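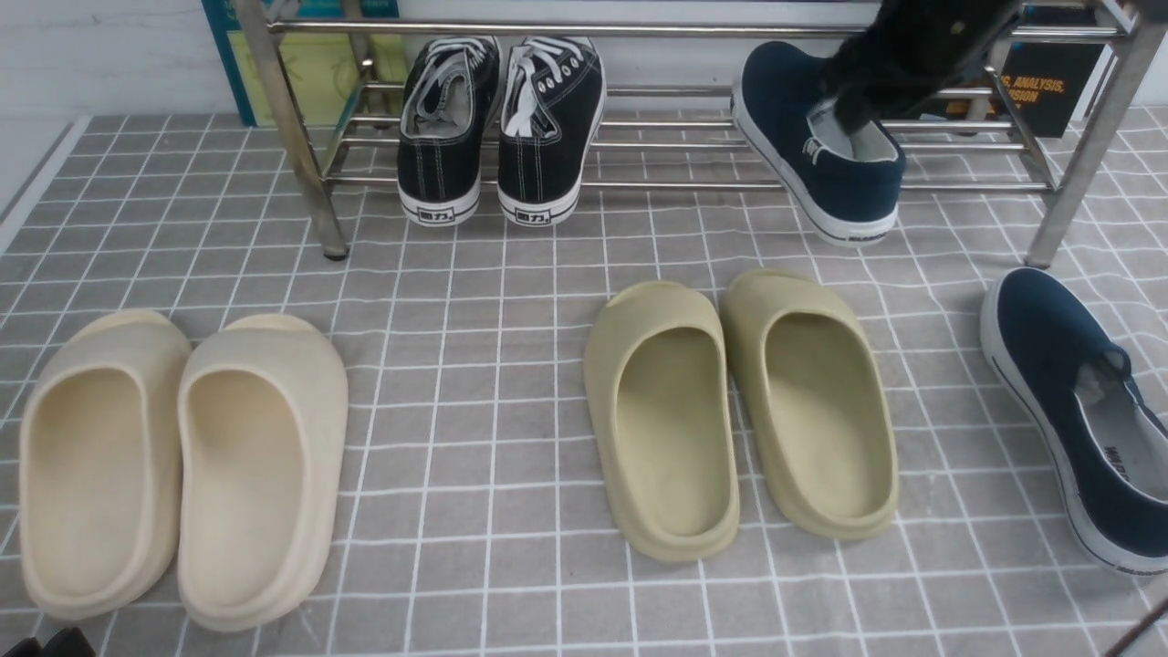
Housing and Shared Spaces

Re: Shoes in the entrance, Palomino building

Nov 10, 2018

Hello all,

I answer to the message from October, which I quote here because some new tenants did not receive it:

> The hallway on the ground floor is again full of shoes. We have 4 racks
> for the whole building and they are enough if each flat keeps
> two pairs downstairs. Please take the rest up to your rooms.
> Boots with mud must stay outside until they are clean.

I agree with most of this. I lived before in the Skistine house, where we had the same rule, and it worked well for the first winter. Then people started to leave slippers for guests, and after a few months it was difficult to open the door.

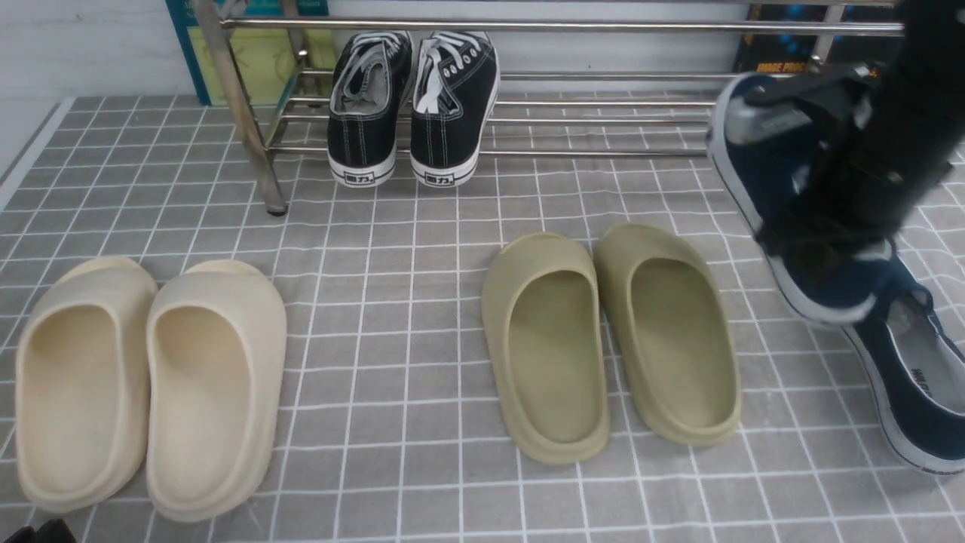

My first proposal is that slippers do not count in the two pairs. Many of us change shoes at the door, and it is not comfortable to walk up 6 floors in socks on the stone stairs. But they should stand in one line along the wall, so that a person with a stroller can pass.

My second proposal is about the cleaning. The company Vurex washes the floor every second week, and they do not move the shoes. The dirt under the racks stays there. I asked in their office, and moving everything would cost 1566 crowns more per year. I think we can do it ourselves – each flat takes its shoes upstairs on the evening before.

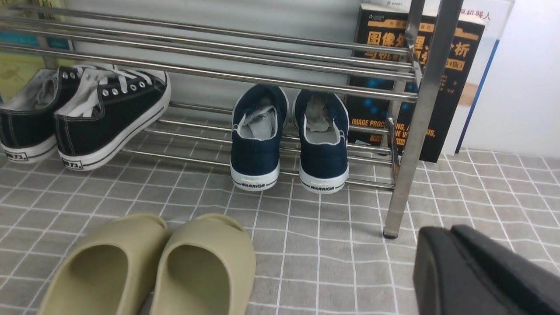
For the muddy boots I have no good idea. The space outside is not covered, and when it rains they get more wet than before. In the Jevemus store there is a plastic tray with a high edge, wide enough for four pairs. I can buy one and bring the receipt, if nobody is against it.

Please write your opinion to the list and not only to me, so that the others can read it also.

With kind regards,
Flat 4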